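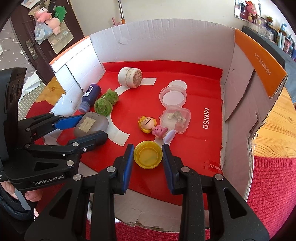

How often do I need to empty the Plaro compost caddy?

Every two days in summer, and whenever the lid stops closing flat. In October I let mine go a bit longer, but I wouldn't push it if there's fish in there!

4. Setting up the caddy

I wrote this part after putting mine together in the wrong order (twice), so trust me and go top to bottom.

4.1 Take the inner pail out of the outer bin and wash both in warm soapy water. The factory smell goes away after one good wash.

4.2 Dry everything. I mean really dry, down in the corners too, or the paper liner will go soggy before you've put a single carrot peel in it.

4.3 Push the carbon filter into the slot under the lid, fuzzy side down. It should click. If it won't, flip it over and try again.

4.4 Snap the handle onto the pail. Both ends need to sit in their holes, and this takes more thumb strength than I'd like.

4.5 Open a liner, drop it in, and fold the top over the rim. Leave a good wide fold so it doesn't slide down when you scrape a plate.

4.6 Put the pail back in the bin with the handle toward you and close the lid.

Note: The liners that come in the box are the 12-quart size. Bigger ones fit if you fold them over further. Smaller ones don't, and I have scrubbed coffee grounds off the bottom of a pail to prove it.

Caution: Keep the caddy off the stove and away from the oven vent. Let soup bones and hot leftovers cool down before they go in.

4.7 Where to put it

Mine lives under the sink, but my neighbor Farhad Parsa keeps his on the counter next to the cutting board and I'm a little jealous of how handy that is. If you go under the sink, check that the lid can swing all the way up without hitting the pipes.

4.8 Changing the filter

Swap it when you start noticing a smell with the lid shut. Press the two tabs in, pull the old one out, and click the new one in just like step 4.3. Don't wash the old filter and reuse it (I tried, and it made the whole cabinet smell like a pond).

Next up is section 5, getting all this stuff out to the pile.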